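How to Document a Fall in a Rental Property

People who get hurt in a rented apartment or house often wait weeks before writing anything down. By then the loose stair has been fixed, the neighbor who helped has moved, and the landlord remembers things differently. The steps that follow apply to most falls in rented homes, whether you are the tenant or a guest.

Step 1: See a doctor first

Go the same day if you can. Tell the doctor how you fell and name every part of you that hurts, including the minor spots. Ask for a copy of the visit notes before you leave. Insurance adjusters compare the date of the fall with the date of the first visit, and a long gap gives them something to argue about.

Step 2: Report it in writing

A phone call to the manager is fine, but follow it with an email or letter. Keep it short. Give the time, the place, what you tripped or slipped on, and the fact that you were hurt. Leave out guesses about whose fault it was. If your building uses an online portal such as Zatley, submit the report there and save a copy of the confirmation page. Portal messages can disappear when a lease ends.

Step 3: Record the spot

Take pictures of the exact place from standing height, then from close up. Include the nearest doorway so that someone who has never been inside can tell where it is. Put a ruler or tape measure next to any raised edge or gap. Do this before repairs – once the floor is patched, the old condition is hard to prove.
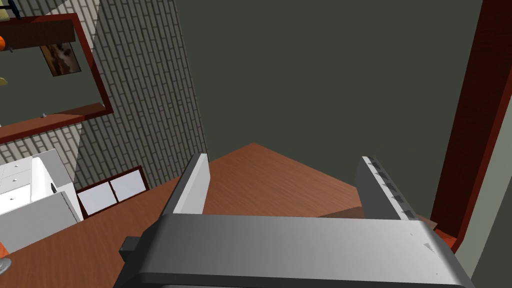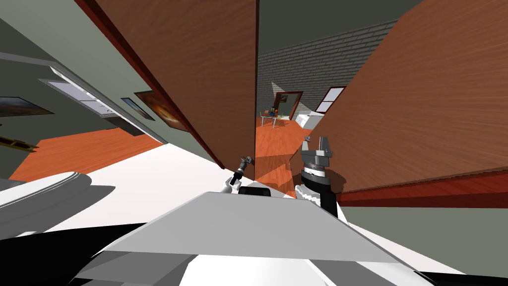
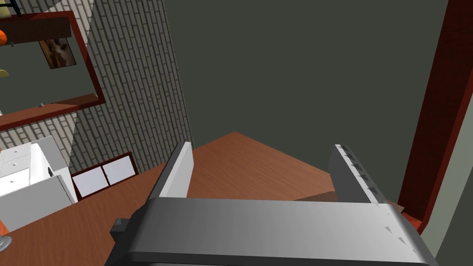 Filed under: Premises Liability

Step 4: Get names and numbers

Write down the name, phone number and email of each person who saw the fall or who knew about the hazard beforehand. The second group matters more than people expect. In many states a landlord is responsible only for a danger he or she knew of or should have known of, and a tenant down the hall who complained in April can help show that.

Step 5: Keep a file

A plain folder works. Put these in it:

The lease and any house rules
Earlier repair requests and the replies
Medical bills and pharmacy receipts
Pay stubs showing missed work
The shoes you had on, in a bag, unwashed

Keep small receipts too. A $50 copay and a $5 parking ticket from the clinic look minor on their own, but a client of ours had $400 in costs of that kind before her first physical therapy bill came in.

Step 6: Be careful with the insurer

The landlord's insurance company may call and ask for a recorded statement. You can decline until you have had advice – you have no contract with that company. Do not sign a medical release that covers your whole history, and do not cash a check marked as full payment unless you mean to close the claim.

Step 7: Check the deadline

Every state limits the time to file a lawsuit. Claims against a public housing agency often require a separate notice much sooner. Write both dates down as soon as you know them.

Questions about a fall in a rental can be sent to Hooman Heydari at the Daneshvar office, 128 Pleswood Avenue. Bring the folder to the first meeting, even if parts of it are missing.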